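Paid participants wanted: home candle study

Last updated: February

Wireck is looking for adults who burn candles at home to take part in a study of how people use them day to day. We want to know which rooms you light them in, how long you leave them going, what you do with the stubs, and what makes you choose one kind over another. The study is run from our office in Innes, and most of it can be done from your own home.

We are recruiting 300 households. You do not need to know anything about candles, and you do not need to be a heavy user. People who light one every evening and people who only bring them out for dinner or a power outage are both welcome.

Who can take part

You must be 18 or over and live in Innes, Urer or Gareteck, or close enough to reach one of our drop-off points. You should have burned candles at home at least a few times over the past year. Only one person per household can sign up, but other people in the home can help fill in the diary.

We cannot accept anyone who works for a candle maker or a store that mainly sells candles. We also cannot accept homes where medical oxygen is in use. If your lease does not allow open flames, please do not apply.

What you will do

The study lasts 10 weeks. At the start we send you a box of unscented candles and a paper diary. Use the candles as you normally would and write down the time you lit each one, the time you put it out, and the room. Most entries take a minute or two. If you forget one, leave the line blank – please don't guess.

Keep whatever is left of each candle, even if it is short, marked or broken. Put it in one of the paper bags in the box and write the date on the bag. You do not need to clean anything or trim the wick.

There are also 2 phone interviews, one near the middle of the study and one at the end. Each lasts under half an hour. Evening calls are available up to 8 p.m.

Pay

You will be paid in two parts, the first after the midpoint interview and the rest when you return your diary and bags. The amounts are listed in the information sheet we send before you agree to anything. If you stop early, you keep the first payment as long as you have done the first interview.

Your information

Diaries are stored under a number and your name is kept in a separate file. We have gathered some 2,500 diary pages in earlier household studies and have handled them all the same way. We do not sell or share contact details. You can drop out whenever you like without giving a reason.

How to apply

1. Fill in the short form, on paper or by phone. Forms are at the front desk of our Innes office and at the drop-off points in Urer and Gareteck.

2. Wait for our call. We will check that you are eligible and answer any questions.

3. Read the information sheet, sign the consent form and mail it back. Your box will be sent once we have it.

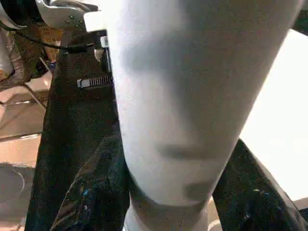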